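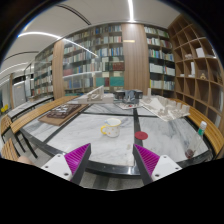

Marble table, reading room. Mug, red disc, bottle, models along the back.

Re: [pirkley-club] where are we on the table set

Hi all,

quick one before the 4:15 session, typing on my phone so sorry in advance. Answers to Josée's questions are under the quote.

Josée Lévesque wrote:
> Can someone tell me where we are with the tabletop task? Histmont
> wants the task sheet in August and I still have the old version
> with the sorting bins in it. Also is the reading room table OK to
> use or do we have to go back to the lab bench? And who is on the
> grippers this week. I can do one afternoon, not two.
> Josée

Task sheet – new version is in the shared folder, called Ko sheet 2. Bins are out. Now it's mug, red disc, bottle. Pick up, set down somewhere else on the table, let go, back off. One object per run please, the mixed runs were a pain to label.

Table – yes, OK to use. Keep to the front half. The architecture models stay where they are, do NOT shift them to make room, the studio people want them left alone. If you knock one, tell me the same day.

Mug: go for the yellow handle on half the runs and the body on the other half. Write down wich. Bottle is lying down with the cap on, leave it lying down, we're not doing upright until the next sheet. Disc is the hard one, very flat. Try bringing it to the edge of the table first, and if you have a better idea write it up.

Grippers – we have 2 working. The third is waiting on a finger screw. Look at the pink pads before you start, if one is peeling swap it, spares are in the Clostbridge box. Start every run with the fingers open and pointing at the table, hold still, then go. A lot of last weeks runs start half way through the reach and I had to throw out 6.

Still need:
- someone for the late slot, 3 people max at the table
- somebody who can check Josée's labels against mine
- the charger back, whoever has it

Josée one afternoon is fine, take the early one. Reply to the list not just to me, I loose stuff otherwise.

ok running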